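Chapter 3
Pattern, Repeat and Rhythm
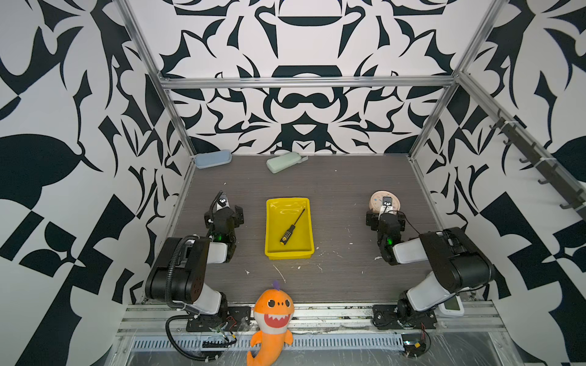
Department of Textiles and Surface Design, Dolton College

Go and find the nearest patterned thing in your home. A tea towel will do, or the lining of an old coat, or the curtains your aunt picked out years ago. Now try to find the spot where the pattern starts again. It's harder than you'd think, and once you've caught the habit you'll be doing it in waiting rooms for the rest of your life!

A repeat is the smallest piece of a design that can be laid down over and over to fill a surface. Bold work in two colours, full of curves and leafy or flame-like shapes, is a wonderful place to begin, as there's no shading to lean on. The black shapes and the white gaps between them carry equal weight, and your eye keeps swapping one for the other. Designers call this counterchange, and we'll practise it in Exercise 3.2 with scissors and black paper — no drawing needed.

Ilona Kovács filled 44 sketchbooks with repeats during her years at the Vincze print works, and many of her best ones started as mistakes. A block slipped, a leaf landed upside down, and she liked the colour of the trouble it made. We'll look at her half-drop designs later in the chapter, next to the looser brush patterns of Pornthip Duangkaew.

Before you read on, you should be comfortable with:
figure and ground (Chapter 1)
mirror and turning symmetry (Chapter 2)
cutting a clean paper stencil

New words in this chapter: block repeat, half-drop, brick repeat, counterchange, motif, scale.

3.1 What counts as a motif?

A motif is the shape or group of shapes you choose to repeat.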